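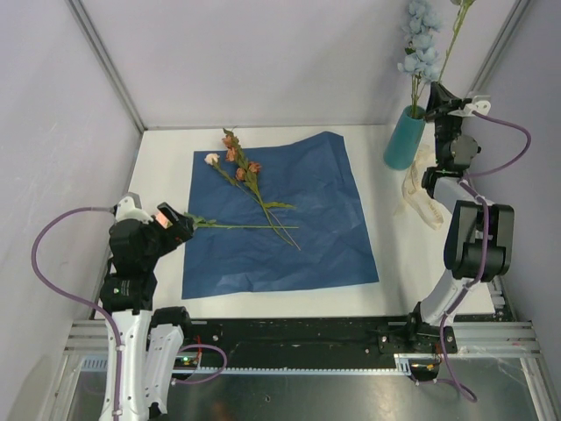

Omar Khoury @omark_akwood
Notes on wrapping paper for cut stems, as we switch suppliers at Akwood. 1/5

2/5 Grain direction matters more than weight. Fold with the grain and the crease stays put. Fold across it and the sheet springs back.

3/5 To find the grain, tear a corner both ways. The straighter tear runs with it.

4/5 Dark dyes rub off on damp hands. Of 192 test sheets from Goltus, 8 marked a white cloth - all from one pack.

5/5 Store flat, away from the sink. Rolled stock keeps its curl for days. Next order goes in at the start of April.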